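Sound first: Gemechu Mersha on recording wedding ceremonies

21 September 2020

Gemechu Mersha has run the audio side of Vadimon, a wedding film company, for most of its existence. He does not operate a camera on the day. His work consists of placing microphones, monitoring them during the ceremony, and rebuilding the soundtrack afterward. We spoke by phone while he was working through edits left over from May.

He began with the officiant. "The groom's microphone is the one everybody asks about, but the officiant talks more than anyone else in the room," he said. "If I can only put a recorder on one person, it goes on the person reading the service." In practice he puts one on both. The bride is rarely wired. Dress fabric rubs on the capsule, there is seldom a place for the pack, and the groom's lapel microphone picks her up well enough when the two are facing each other.

Vadimon uses small body-worn recorders and has mostly given up on wireless transmission. Each recorder is started before the wearer leaves the dressing room and stopped at the reception. The advantage is that there is no radio link to drop out. The drawback is that Mersha cannot hear what is being recorded.

"You set the level in the dressing room, and the groom is speaking quietly because his mother is standing there. Then he gets to the altar and either whispers or shouts," he said. The newer units record in a floating-point format, which removes most of the worry about levels. The older ones write a second track at a lower volume, and he switches to that track wherever the main one clips.

A plant microphone goes on the lectern, and a stereo pair stands near the front row for music and room tone. Where the venue has its own sound system, he takes a feed from the board as well, though he regards it as a spare. "House feeds are mixed for the loudspeakers. If the singer is loud in the room without help, she will be nearly absent from the feed. I have had organ music come out as a single sustained thump."

Churches give him the most trouble. He mentioned one stone building where the ceremony was filmed for Pilar Mansilla, who directs many of the company's longer films. The reverberation was long enough that the stereo pair could not be used under the vows at all. He kept the lapel tracks dry, then added a small amount of the room back at a level he set by ear.

"Pilar wanted it to sound like a church," he said. "The couple wanted to hear the words. Both of those are fair requests, and the mix moved back and forth three times."

Mansilla, who joined the call for a few minutes, remembered it as four. She also pointed out that sound decides how she cuts. "If the father's reading is clean, I can leave his face and show the people listening. If it isn't clean I have to stay on his mouth, so the viewer can follow. A bad recording costs me pictures."

Outdoor ceremonies have a different set of problems. Wind is the obvious one, and every lapel microphone gets a fur cover regardless of the forecast. Generators and air conditioning units are worse, in Mersha's view, as they run at a steady pitch that sits under the voice. He asks the venue to switch off what it can for the length of the ceremony, and he asks the day before. He has found that a request made ten minutes before the procession goes to a person who does not have the key.

Synchronization is done in the edit by matching waveforms. Vadimon's cameras all record scratch audio for this purpose. Over a long ceremony the clocks in the recorders and the cameras drift apart, and the lapel track has to be cut and nudged at intervals, normally during pauses or music. On one wedding the file from the groom's recorder ran 229 minutes, and by the end of it the lips were visibly out. He now checks each file at the beginning, the middle, and the last usable line of speech. 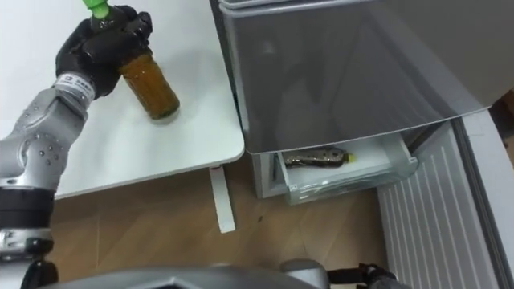
Robotic hand holding a bottle with a green cap.

Speeches are the second half of the job. Mersha prefers a handheld microphone to a lapel for these, with a recorder plugged into its base. Guests know what a handheld microphone is for and generally bring it toward the mouth. The common fault is lowering it during laughter and forgetting to raise it again. He places a backup on the head table, away from plates and glasses, and accepts that it will catch some cutlery.

The company's standard package includes a full-length ceremony and the complete speeches, in addition to the short film. An extra operator costs $765, and a dedicated sound recordist $900. Mersha said that most couples choose the operator. He would advise the recordist for any ceremony in a large church, or for one with live music, and otherwise considers the standard setup adequate.

Storage is handled plainly. Cards are copied to two drives before anyone goes to bed, and the recorders are not wiped until the couple has approved the final film. The company keeps the raw audio for 11 months after delivery. Requests for it come in more often than requests for raw footage, usually for a grandparent's reading or a toast that was shortened in the film.

I asked what a couple should put to a videographer before signing. He suggested asking to hear an entire set of vows from a finished wedding, with no music under them. Highlight reels are little help, in his opinion, because a song will cover nearly anything. He also recommended asking who listens to the recordings on the day, and on what headphones.

He had a reception mix to finish that afternoon, with a brass band in a low room, and expected to spend most of it on the trumpet.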